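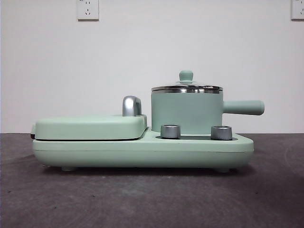
Gravness Lid Lifter Kit – $79

I built the first one of these on my kitchen counter because I wanted breakfast cooking before I got out of bed (lazy, I know!). The kit is a small two-joint arm that clamps to your table and lifts the lid of a sandwich maker by its handle. It also turns control knobs if you add the Botura twist tip, $49 extra and worth it.

You get the arm, both motors, the clamp and a controller board with my code already loaded. You'll need a small screwdriver and a free evening. Kuo-hua Lui at our shared workshop had his running on a Tuesday night, and he'd never wired a motor before!

It's happiest with upright handles and round knobs. Glass pot lids are still too slippery for it – I'm working on a softer grip and hope to have it ready in December. Please stay in the room while anything's heating. Spare clamps are on the parts page.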